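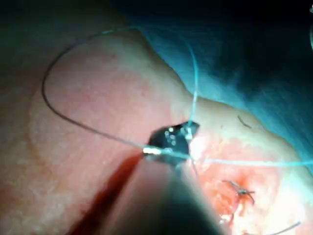
**Kerstin Fagerlund**, coordenadora técnica, projeto Nundum

## Relatório de progresso, fevereiro: sutura

O protocolo de sutura entrou na segunda fase. Mantêm-se dois fios, um escuro e fino e outro azul-esverdeado, para distinguir os trajetos sobre o tecido rosado. A agulha é presa na ponta das garras.

- Pontos registados: 1041
- Meta da fase: 2000
- Pontos a rever: 40, a cargo de Muchen Ren

Pendente: critério de tensão do fio (Sihan Zheng). A despesa do mês foi de 3385 euros, dentro do orçamento aprovado pela Hiten.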